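Manual de montagem e utilização
Mesa redonda Jolmont e acessórios de tampo Rerkeck

Última atualização: 8 jan. 2024

Imprimir esta página | Enviar por e-mail

4. Preparação do tampo e colocação dos acessórios

Esta secção aplica-se à mesa redonda Jolmont de tampo branco brilhante, depois de concluída a montagem da base (secção 3). Abrange a limpeza inicial, a disposição dos acessórios de vime e da jarra e o posicionamento das cadeiras. A mesa auxiliar Esum tem instruções próprias e não é tratada neste manual.

4.1 Antes de começar

1. Confirmar que os parafusos da base estão apertados e que a mesa não oscila. Se oscilar, repetir o passo 9 da secção 3.
2. Retirar a película protetora do tampo, puxando-a do centro para o bordo, num ângulo baixo. Não utilizar lâminas.
3. Passar um pano de microfibra ligeiramente humedecido em água. Secar com um segundo pano.
4. Aguardar 14 horas antes de pousar objetos com base de feltro autocolante.

CUIDADO: Não aplicar álcool, acetona nem produtos abrasivos. O acabamento perde brilho nas zonas tratadas e a alteração não é reparável.

4.2 Caixa de lenços

1. Pousar a caixa com a abertura voltada para cima.
2. Introduzir a embalagem de lenços pela base. Se a embalagem for mais baixa do que a caixa, colocar um calço de cartão por baixo.
3. Puxar o primeiro lenço através da abertura, sem forçar o entrançado.
4. Verificar a face inferior. Pontas de fibra soltas devem ser cortadas rente com uma tesoura pequena, pois riscam o tampo quando a caixa é arrastada.

Nota: Para mudar a caixa de sítio, levantá-la com as duas mãos. O vime natural varia de tom de peça para peça e escurece com a exposição solar.

4.3 Cesto pequeno

1. Colocar o cesto ao lado da caixa de lenços.
2. Pressionar o fundo com a palma da mão até assentar. Um cesto novo pode ficar inclinado durante os primeiros dias.
3. Se a inclinação persistir, humedecer o fundo com um pulverizador, colocar no interior um peso de 900 g e deixar secar fora do tampo.
4. Não pegar no cesto pelo rebordo quando estiver cheio.

4.4 Jarra e flores

1. Lavar a jarra e secar bem a base.
2. Encher com água até dois terços da altura, sempre fora da mesa.
3. Cortar os caules em diagonal e retirar as folhas que ficariam submersas.
4. Colocar a jarra atrás das peças de vime, deixando pelo menos 100 mm entre a base e o bordo do tampo.
5. Rodar o ramo até as folhas mais largas ficarem para o lado com mais espaço livre.

CUIDADO: A água derramada deve ser limpa de imediato. O vime em contacto com água parada mancha e pode transferir cor para o tampo.

A disposição recomendada mantém as peças de vime juntas, com a jarra recuada em relação a elas. O acesso à abertura da caixa não deve ficar obstruído pelas folhas. 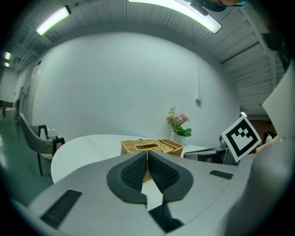 Fig. 4-1. Caixa de lenços e cesto de vime, com a jarra de flores junto ao bordo posterior da mesa.

Para outras disposições, respeitar as distâncias indicadas em 4.4 e não empilhar peças de vime.

4.5 Cadeiras

As cadeiras Okoth, de encosto curvo estofado e estrutura metálica preta, são fornecidas montadas.

1. Aplicar as proteções de feltro nas extremidades das pernas antes de pousar a cadeira no pavimento.
2. Aproximar a cadeira da mesa, verificando que a estrutura dos braços não toca no bordo do tampo. Em caso de contacto, recuar a cadeira.
3. Limpar o estofo com escova macia. Nas partes metálicas, usar pano seco.

Nota: As marcas deixadas no tecido pela embalagem desaparecem com o uso. Não passar a ferro.

4.6 Manutenção periódica

- Tampo: pano húmido, uma vez por semana.
- Vime: pincel seco ou aspirador na potência mínima, uma vez por mês.
- Jarra: mudar a água de dois em dois dias e lavar o interior a cada ramo novo.
- Base da mesa: reapertar os parafusos uma vez por ano, de preferência em outubro, antes de ligar o aquecimento.

As peças de vime devem ficar afastadas de radiadores e de saídas de ar quente. Se a fibra estalar, pulverizar ligeiramente com água e deixar secar à sombra.

4.7 Peças de substituição

Proteções de feltro: ref. Okoth, conjunto para uma cadeira.
Parafusos da base: ref. Jolmont, saco com chave sextavada.
Caixa de lenços e cesto: ref. Rerkeck, vendidos em separado.

Imprimir esta página | Enviar por e-mail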